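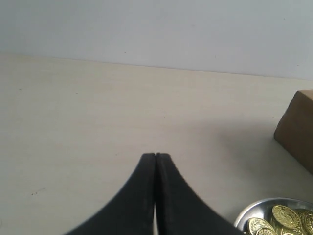

How many sets of spare finger pads should we budget for in the first year with a small two-finger gripper?

Kalliopi Živković
We're a little community workshop in Trotdale and I've been asked to put together the equipment plan for November. The arm itself is sorted, but the Starkley price list has the pads as a separate line at £54 a pair, and I really don't want to go back for more money halfway through the year! It would be picking up small, light things, a couple of afternoons a week. Any advice very gratefully received.

Nuria Nieto
Two pairs on top of the ones it comes with would be my figure, so put down £108 and I think you'll sleep soundly. Ours does much the same sort of hours, and we got through one pair in our first year (and that was mostly me, driving it into the worktop while I was learning, bless it). The second pair is there so you're never stuck waiting on the post. Do ask whether the screws come with them, as ours didn't, and I spent a whole lovely afternoon hunting through drawers for something that would fit. I'd also put a bit by for a spare cable if you can stretch to it.

Gorazd Stojanovska
Depends what you pick up. Metal bits chew through rubber faster.

Ovidiu Vasiliu
I'd go along with Nuria, but have a word with Dralero before you order anything. They quoted us £87 for two pairs together, postage included, and were ever so patient on the phone with all my questions. Check the bolt spacing against your own gripper first though, because there are two versions and they look very alike in the catalogue. We have the older one, if that's any help, and I'm happy to measure it for you.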